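Working Papers > Household Studies > Surfaces and Storage > Section 4

Last updated: January 2018

4. What people put on their tables, and why they say they don't

4.1 The protected surface

Every household we visited owned at least one object whose purpose was to keep another object from being used. The most common was the table cover in its many forms: cloths, pads, runners, trays, mats, boards, and in one apartment in Espinoza a folded shower curtain that the family called "the good one." Earlier work on domestic wear has treated these things as accessories to the table. We think the relation runs the other way at least half the time. A table that is covered eleven months of the year is a stand for its cover, and the wood underneath is a kind of savings account from which no withdrawals are made.

Our interviews were held in two towns, Stuvatska and Espinoza, with a mailed questionnaire to fill in the gaps. The questionnaire went to 3,792 addresses. We had hoped for 2,000 replies and received 500, a number so round that Rivadeneira counted the envelopes again. From the people who answered, 30 were chosen for home visits, each lasting as long as the coffee did.

The first question on the visit was always the same: "May we see the table?" This turned out to be more personal than we had planned for. People who had been happy to tell us their income grew shy about lifting a corner of the cloth. One man in Stuvatska asked us to come back after he had oiled it. We came back, and he had oiled it, and then covered it up again before we arrived so that the oil would not get dusty.

4.2 Three reasons given, and a fourth

Asked why the surface was covered, most people offered heat, water or children, in that order. These are sensible answers and we recorded them. They sit poorly with the rest of what we learned. Households with no children at all named children. A retired couple who ate every meal in the kitchen named hot dishes as the threat to a dining table that had not met a hot dish since their daughter's wedding lunch.

Tanoli (working notes, June) proposed a fourth reason, which he called deferred company. The table is being kept nice for somebody. When we asked who, the answers were vague and a little cross. It was for "people," or for "when we have everyone over." We then asked when everyone had last been over, and learned to stop asking that.

The covers themselves divide fairly cleanly into soft and hard. Soft covers hide the table completely and are changed with the seasons or with the arrival of a mother-in-law. Hard covers hide only a part of it and tend to stay put. A hard cover usually leaves a border of wood on show, and owners were proud of this border in a way they were not proud of the table as a whole. Several had plainly chosen the board first and accepted whatever margin it left them (Figure 4).

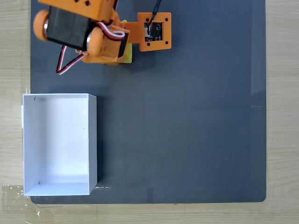 Figure 4. Hard cover in slate gray on a pale wooden tabletop, with the wood grain showing at the margins.

The border creates its own trouble. Sunlight reaches it, and sponges reach it, and over the years it becomes a different color from the part that was so carefully spared. Owners of hard covers are therefore stuck. Take the board away and there is a patch of perfect wood in the shape of the board, so the board has to stay to hide the damage it prevented. We heard this story, with small changes, in both towns. A woman in Espinoza had gone as far as buying a second board, slightly larger, to cover the line left by the first. She described it as an upgrade.

4.3 Damage as a family record

A smaller group kept their tables bare, and were at least as odd about it. They showed us burns, rings and dents with the air of museum guides. The Liremier scale of household wear, which we had adapted for this study, asks the visitor to rate each mark from one (faint) to seven (severe). It has no column for marks the owner is fond of, and we ended up writing in the margins. A fork gouge rated six was introduced to us as "Uncle's." A white heat ring was pointed out twice, in case we had missed it.

Bare-table owners often looked down on cover owners, and the feeling was returned – though both groups, when pressed, admitted to a mat or two for guests. The guest mat deserves its own study. It is put out for visitors so that they will not worry about the table, and visitors then spend the evening worrying about the mat.

Where couples disagreed, the cover nearly always won. We suspect this is because covering a table takes one person and a moment, while uncovering it requires a discussion. In two homes the cover came off for our visit and went back on while we were still putting on our shoes.

4.4 Limits

The sample leans toward people who like talking about furniture, and the replies by mail lean toward people who own stamps. We did not visit homes without a table, although one household in Stuvatska had only a door laid across two cabinets. It was covered with a cloth. We have included it in the soft group. Section 5 takes up the related matter of sofas.

Related papers
Plastic on the Lampshade: Notes from Bradia
The Good Plates and Where They Live
Coasters, Manners and Blame
Rooms Kept for Visitors: A Second Look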